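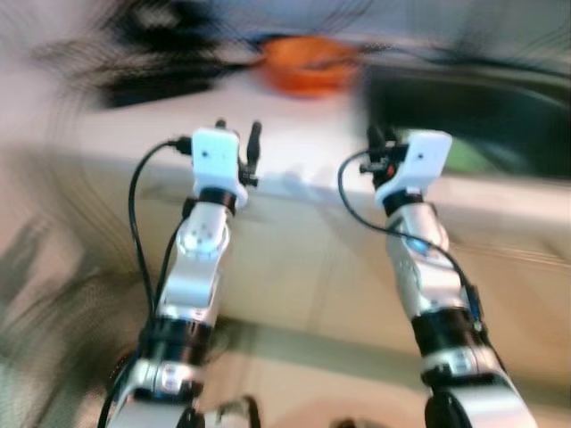
El Rally Kekana es una prueba de motociclismo todoterreno que se disputa cada mes de junio entre las localidades de Oreck y Plornus. Consta de 4 etapas y un recorrido total de 2.349 kilómetros, de los cuales 1.192 son cronometrados. La inscripción está limitada a 100 pilotos. Delali Appiah, vencedora en la categoría de 450 cc, ostenta el récord de la especial de Trorkik. El plazo de inscripción se abre el 19 de octubre.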